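Ticket 2867: Hand gripper lets go of anything with a round handle
Project: Civeslow (shared bench, Bloxham workshop)
Opened by: Brenda Entwistle
Assigned to: Gareth Cheetham
Status: Open, again

Brenda Entwistle wrote:
Gripper closes, motor hums, object slides down through the jaws at the pace of a tired elevator. Happens with the hair dryer, the big flashlight and the rolling pin. Does not happen with anything flat-sided, so it will carry a paperback all day if you have a paperback that needs carrying.

Steps to reproduce: power on, close on handle, lift, wait. Expected: object stays put. Got: object on my foot. I was wearing the good shoes.

Firmware is whatever Gareth loaded in December. Supply is the Jirent one with the bent switch.

Gareth Cheetham wrote:
The December firmware is fine. Have you cleaned the pads?

Brenda Entwistle wrote:
I have cleaned the pads. I cleaned them with the alcohol wipes and then with the other alcohol wipes. Same slide.

Gareth Cheetham wrote:
OK, it might be the firmware. The close command stops when motor current goes over the limit, and I left the limit at 100, which was for the old motor. The new Vimora motor goes past that just getting out of bed. So the jaws touch the handle, the board decides it has crushed something, and it quits pushing.

Try this:
1. Open the config and find grip_limit.
2. Change it to 3000. The units are whatever the board says they are. I have stopped asking.
3. Save, power off, wait for the light to go out, power on.
4. Close on something you don't love.

Brenda Entwistle wrote:
Did all four. It now holds the flashlight. It also held my sleeve, with feeling. The dryer still turns in the jaws if you tip the nozzle down, though it no longer falls out.

Tracey Fairclough wrote:
Jumping in because I did the pads. The turning is mechanical, not current. There are two kinds of pad in the drawer and they look alike until you run a thumbnail over them. One is smooth, the other has the fine grid. Brenda's unit had one of each. I put it together so I'll take the blame for that, but whoever keeps the drawer can have a share.

Both sides are gridded now. I also reseated the left one, which was sitting proud of its recess on a crumb of old glue. Anyone else fitting pads: scrape the recess first, press from the middle out, and leave it alone overnight. Gareth, overnight does not mean lunch.

Dryer went back in upside down, handle between the pads, for another go.

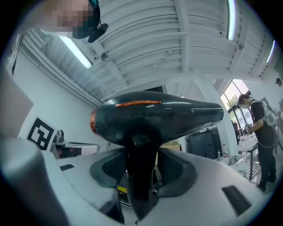
Page last changed: January 4, 2021, by Tracey Fairclough

Gareth Cheetham wrote:
Those are the gridded ones all right. What's the result on tipping?

Tracey Fairclough wrote:
Nine lifts, no drops. It turned a little on two of them, both when I swung it around fast, and I'd call that my fault. A round handle between two pads is always going to have opinions.

Poppy Mottram wrote:
Can we not leave grip_limit at 3000 for everybody? I closed it on a paper cup this morning and the cup is no longer with us. Nor is the coffee.

Gareth Cheetham wrote:
Fair. I'll split it into a soft limit and a hard one, soft by default. Until that's in, paper cups are unsupported. Workaround: mug.

Sarita Dhillon wrote:
Before this gets closed - does the motor run warm at the new limit? Mine does after about 9 minutes of holding. I can still keep a finger on it, but I wouldn't want to for long.

Gareth Cheetham wrote:
It's holding at full push the whole time, so it would. The soft/hard change should back it off once the jaws stop moving. Please don't park anything in it over a break in the meantime.

Brenda Entwistle wrote:
Changing the title to "Gripper lets go of, or destroys, anything with a round handle." Leaving it open for the limit change and Sarita's warm motor. Tracey, the leftover smooth pads are in an envelope marked SMOOTH, in the same drawer.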